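From: Yolanda Palomino
To: claridbridge-robotics list
Subject: Re: [claridbridge-robotics] chores, again

Kiprono Kariuki wrote:
> I have heard "two more years" for as long as I've been on this list.
> Has anyone here got an arm to clear a table without a person
> hovering over the stop button? I mean a real table, with
> whatever people left on it. If not, I'm going back to my lathe.

Kiprono, don't go back to the lathe yet! I've spent most of August on clearing tables and I'm more hopeful than I've been in ages, though my answer to your question is still "sort of."

Picking things up is in decent shape. We do a drinks can, a cup, that kind of clutter, on a plain white top, with soft ribbed fingers that Mwangi printed (blue, it was the spool he had). Of our last 107 tries at a single item, the arm got it to the bin or the rack in all but 2, and I had my hands in my lap for every one of them.

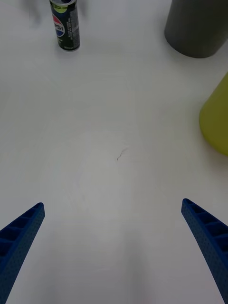

Where it falls apart is deciding. Is the can finished? Does the cup go to the sink or stay put? A six-year-old lifts it, feels the weight and knows. Ours has a wrist sensor that could tell it the same thing, and Kheri has started feeding that in, which I'm very excited about (ask her for the plots, they're lovely).

Speed is the other sore spot. A full table takes us around 60 seconds per item, so you'd beat it easily with one hand and a sandwich in the other. For a shop floor that might be fine overnight. For a kitchen, no.

If you want to see it, bring the worst junk from your own bench and we'll try it cold. No rehearsing, I promise.

Yolanda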